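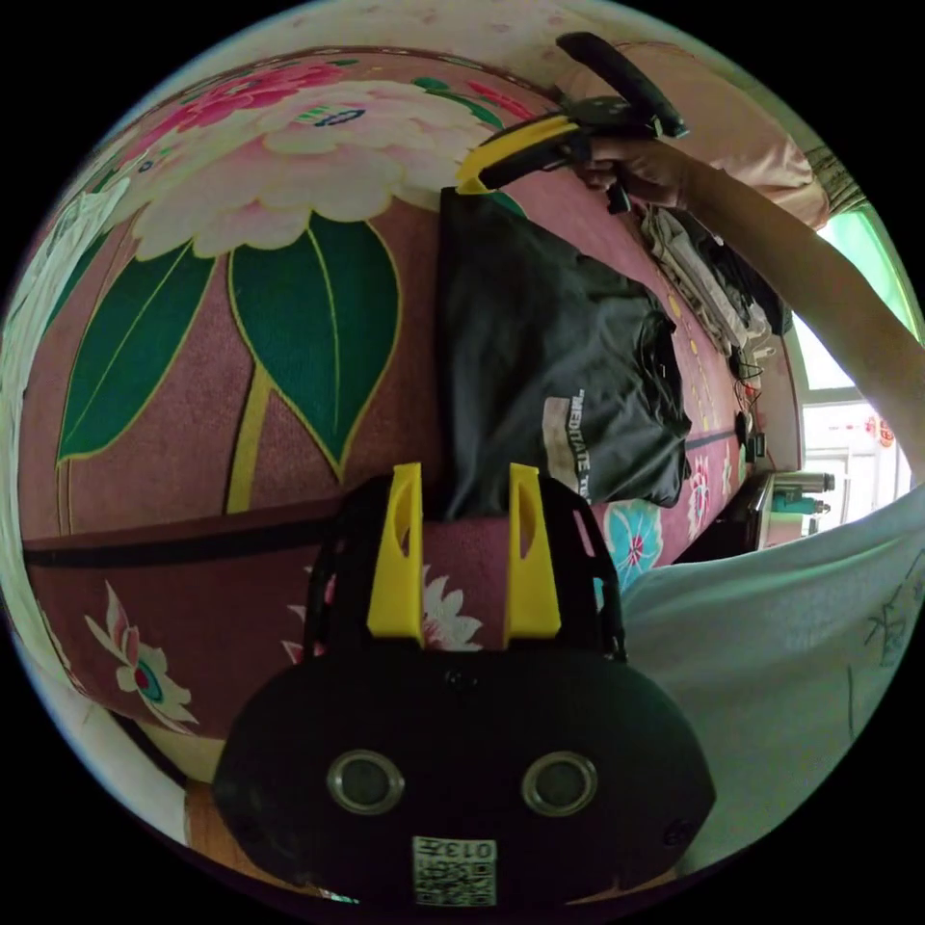
Benedicta Amissah wrote to me in April that a music documentary ought to leave you wanting to go home and put the records on, and if it doesn't, the director has made a very long slide show. I've kept that on a card by my desk ever since, and I'd like to start with it tonight.

(Wait for people to settle. Say hello to the folks at the back.)

So, our film is Katalmont, and our band is Boltico. Some of you danced to them, I know, and some of you have come along because your sister did, and you're all very welcome. The director is Yung-ching Lo, who spent 4 years on it and had 100 hours of tape to get through before a single cut was made. Most of that was rehearsal. I've seen a little of it, and it's mostly people tuning up and arguing over whose turn it is to buy lunch, and I could have watched it all day.

(Play clip one. Let the harmonium finish before talking!)

What I love in that clip is how long Lo stays on the drummer while somebody else is singing. You keep expecting the cut to the singer and it doesn't come, and by the second verse you're listening to the song from the drummer's stool. I'd ask you to watch for that again in the Dankwa section - it comes when they go back to the old dance hall and play to the chairs.

A word about the Rodon concert, as people always ask me. They sold 2,582 tickets that night, the most they ever sold, and the film gives it 2 minutes. Benedicta thinks that's a crime. I've gone back and forth on it myself. On a first viewing I felt cheated, and on the second I noticed how much we hear of the bus ride afterward, with everyone hoarse and too tired to be polite, and I came around a bit. Not all the way.

(If running late, skip the part on the record sleeves. If not, pass the two sleeves around, left side of the room first.)

Clip two now, the kitchen song. The sound is rough at the start and then it clears up, so please don't anybody get up to fix the speakers.

(Lights down. Questions after the clip, then coffee.)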